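# Fountain pen people: where do you clean yours, and how far do you go?

**inkwell_otter** – May 7, 2024
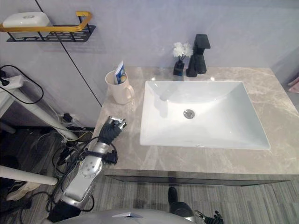

I finally gave in and flushed every pen I own this weekend, and I had such a good time that I want to hear how everyone else does it! Nine months of shimmer ink had turned my Zevitz broad nib into a very pretty clog. I do all my rinsing at the bathroom sink, the white rectangular one with the flat bottom, and I love it for this because the sloping sides show me every last trace of color coming out of the feed. Blue, then pale blue, then nothing. My routine is cool water, a bulb syringe, a few squeezes, then nib down in a folded paper towel overnight. The Zevitz wrote on the first stroke the next morning and I may have cheered out loud.

So what do you all do? Do you clean on every ink change or only when something misbehaves?

---

**marginalia_77**

Every ink change, no exceptions. I keep two pens inked at a time, so it's no hardship. When I had a dozen going I was a lot lazier, and I paid for it with a piston that seized up over December while I was traveling.

Lovely faucet, by the way. I have a weakness for matte black anything, including pens.

---

**drybrush**

> Do you clean on every ink change or only when something misbehaves?

Only when it misbehaves! I've run the same blue-black through my Namberg for years and just refill it. Same ink, same pen, why bother? It writes beautifully. I think a lot of people wear out their seals by taking things apart for fun.

---

**marginalia_77**

drybrush, with one ink and a pen you use daily, sure. But water evaporates out of the feed and the dye stays put. You may be writing with something a lot darker than what's in the bottle and you've gotten used to it. Flush it once and compare the two on the same page. I'd love to see the swatches.

---

**drybrush**

Maybe I like it darker :) Fine, I'll try it and post the swatches. If it comes out looking washed out I'm blaming you.

---

**tinyfoolscap**

Please, please put the stopper in or lay a washcloth over the drain before you pull a nib. I lost a Fimirura extra fine down a bathroom drain and had to take the trap off to get it back. It survived, the tines were a little out of line, and I fixed that with a loupe and a lot of held breath.

I moved the whole operation to a mixing bowl after that. Three changes of water, and the last one sits for an hour.

---

**inkwell_otter**

Oh no, tinyfoolscap! I don't pull nibs on the Zevitz, it's all done through the converter end, but you've scared me into a washcloth anyway. The bowl is a great idea for soaking. Do you use anything besides water?

---

**tinyfoolscap**

One drop of plain dish soap in the first bowl, then clean water until there are no bubbles. For shimmer I go longer. Those particles settle in the fins of the feed and you can rinse until it runs clear and still see sparkle in the next ink. I've got a red that glitters and it has no business doing so. Kind of pretty, though.

---

**quirefold**

I'm going to disagree with the soap. Plain water and patience have been enough for every pen I own, and it's easy to leave a film behind that makes the flow go wild. I had one that gushed for a week after I got heavy-handed. Ammonia solution for dried iron gall, maybe, on a pen that can take it. Otherwise leave it soaking and go read a book.

Also, everyone talks about bulb syringes and I want to put in a word for the salad spinner! Wrap the nib unit in a paper towel, set it against the outer wall nib outward, spin gently. It pulls water out of the feed faster than anything else I've tried. Mine came from a thrift store and it's only for pens now.

---

**marginalia_77**

A salad spinner. I've been in this hobby a long time and I'm ordering one tonight.

On soap I'm with tinyfoolscap, but one drop means one drop.

---

**loopandserif**

New here and this thread is gold, thank you all! I have a Chowdary demonstrator that I got secondhand and there's a purple stain in the barrel that water won't touch. Is that permanent? The listing said "light wear" and I suppose that's one way to put it.

---

**tinyfoolscap**

Could well be permanent, but try a cotton swab and a very weak bleach mix inside the barrel only. Keep it away from the nib and any metal trim, and rinse like crazy after. Check how the piston comes apart before you force anything. And never mix bleach with the ammonia stuff quirefold mentioned!

---

**quirefold**

Seconding that last line in the strongest terms. Before any bleach, I'd fill it with clean water and leave it standing for a couple of days. Old purple can surprise you.

---

**drybrush**

Swatches as promised. Flushed the Namberg last night and it took forever to run clear. The ink is noticeably lighter, and there's a red sheen on the long strokes that I've never seen before. I like it more. I still say once a year is plenty.

---

**inkwell_otter**

Red sheen!! What paper is that on?

---

**drybrush**

Cheap legal pad. I'll try the good stuff tonight.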